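Fingers, then

I have spent most of May trying to decide whether a robot needs five fingers, and I would like those evenings back.

For anyone who missed the last two posts: we had the two-armed machine running on plain parallel grippers, two flat jaws each side, open and shut, about as glamorous as a bulldog clip. They were fine. I complained about them constantly. Then Firouzeh Kordestani, who runs the bench at Brurgate and has a much better budget than I do, offered me a month with a pair of five-fingered hands, and I said yes before she'd finished the sentence.

The jaws, for the record

The old Tolis jaws do one thing. You tell them how wide to open and how hard to squeeze, and they do it, every time, all day. I logged 3,076 closes on the left one before the rubber pads wanted replacing, and a pad takes as long to swap as the kettle takes to boil.

What they hate is anything soft and shapeless. A packet of crisps gets pinched at one corner and dangled like something the cat brought in. Bottles are fine from the side and hopeless from the end. Anything flat on the table may as well be painted on.

The hands, so far

Fitting took an afternoon, most of it spent on cable. A jaw needs one thin lead and forgives you for ignoring it. A hand needs its power and its data and a bit of slack at the wrist, and if you get the slack wrong the arm reaches a perfectly reasonable pose and stops dead with a fault code. I got the slack wrong 4 times. Firouzeh's advice over the phone was to route it again from scratch, which I resented and then did.

Then there's control. I'm driving these through the same Schumacher box as before, which was built by people who thought of a gripper as a number between shut and open. It now has to cope with ten digits, and it does this by pretending they are two very complicated grippers. You get a handful of preset grasps per hand and you blend between them. Want one finger to move alone? There's a menu for that. I've been in it. I don't recommend it after ten at night.

Still, the first time I closed a hand round something squashy and saw the fingers settle at different depths, I made a noise I'm glad wasn't recorded. The jaws could never do that.

The current test table

I've given up on wooden blocks. Everything can pick up a wooden block. The rule now is household rubbish, laid out however it lands: a soft doll, a sponge with a square hole through it, a small bottle on its side, a couple of packets and a flat pouch with a lime-green panel that I've come to dislike personally. It sits low, it has no obvious edge to get under, and five fingers coming down on top of it look like somebody trying to find their glasses in the dark.
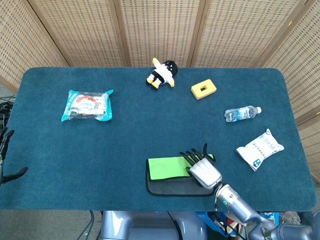
Where that leaves me

Around 180 attempts in, with notes in a spreadsheet I'm too embarrassed to share until I've tidied the column headings. My hunch is that the hands win on soft things, the jaws win on bottles, and the pouch beats everyone.

There's also the price. Trindton will sell you a refurbished pair of jaws for 1,350 and throw in the mounting plates. I asked Firouzeh what the hands cost and she changed the subject to the weather.

They go back at the end of the month. Before then I want to try one hand and one jaw together, left and right, which she thinks is a daft idea and has asked to watch.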